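Writing down our rules for taping a work surface before a robot collects pick-and-place data on it. People at Fletard keep asking me for these, so they're going in one thread. March 2021 version, I'll post again if they change.

First rule: the tape is part of the setup. It gets a revision number the same way the gripper config does. If you move a line, you bump the number and you write down who did it. We use a shared sheet with four columns: station, revision, date, initials.

Use painter's tape. Masking tape leaves glue on the table after a week under the lights, and vinyl tape is shiny enough to throw a highlight into the wrist camera. Pick one color and stay with it across all stations.

Don't put down a new grid on top of an old one. Pull everything, wipe the surface, let it dry, start over. Ciarán Cronin tried a patch-on-patch approach at the Brennan site in December and ended up with two corners where you couldn't tell which edge was the real one.

Which edge is the real one, by the way: the left edge of a vertical strip and the lower edge of a horizontal strip, as seen by the operator. Write that on the station card. Half of our placement arguments were two people measuring from opposite sides of the same tape.

Square is nice to have. It isn't required. Cells that are a bit off are fine as long as the measured corners are in the sheet. Do not type in the corners you meant to have. Touch each one off with the arm and record what the arm reports. 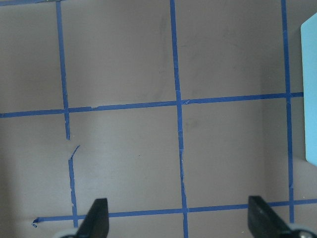
Loose ends are the thing I check first. A curled end can catch a fingertip on a low approach, and once it catches it only gets worse. Press it down with a plastic card. If it won't stay, cut that strip out and replace it, then touch off the corners again.

Gaps in a line: allowed between crossings, never at a crossing. The crossings are what we measure. If a gap is in the middle of a run, note it and move on. If it reaches a corner, the station is down until it's fixed.

Ragged or wavy edges go in the notes column too. They don't stop a session. Muireann Noonan wanted a hard limit on this and we went back and forth, and in the end we left it as operator's judgment with a note. Her objection is in the minutes.

Overlaps. Lay the verticals first, horizontals over them, one layer each. No doubling up where two pieces meet in the middle of a line. If you run short, pull the piece and cut a longer one. Three layers is enough to tip a thin part.

Fingers open and above the surface before anyone reaches in. Arm in hold, and the operator says "hold" out loud. This applies to pressing down a bit of tape as much as it does to anything else. Most of the bad habits I see are people reaching in for two seconds because it's only tape.

Inspection interval: every 50 episodes, and at the start of every shift no matter what the counter says. Full replacement at 2000 episodes. We had one grid get to 1139 before anybody looked at it closely and I had to flag the whole second half for review. 179 of those episodes got thrown out.

Lighting check goes with the tape check. Same blinds position, same lamps, and save one still from the wrist camera with nothing in the gripper. Compare it to the still from when the grid was laid. You're looking for new shadows and for smudges that could be mistaken for a part.

Wipe smudges with a dry cloth. Cleaner gets under the tape edges and lifts them. If a smudge won't come off dry, log it and save the wet wipe for the next full replacement.

Anything that isn't on the object list for the session stays out of the grid or gets logged as present. Parked fixtures count. I don't care if it never moves.

Ruairí Madigan asked whether the Grarkance stations can skip the touch-off after a partial repair. No. Any strip that gets replaced means all the corners on that strip get measured again. It takes a few minutes.

The station card template is in the Indance folder, second tab. Print it on card stock, the paper ones curl. If you're missing edit rights ask Beat Kuster, I can't grant them.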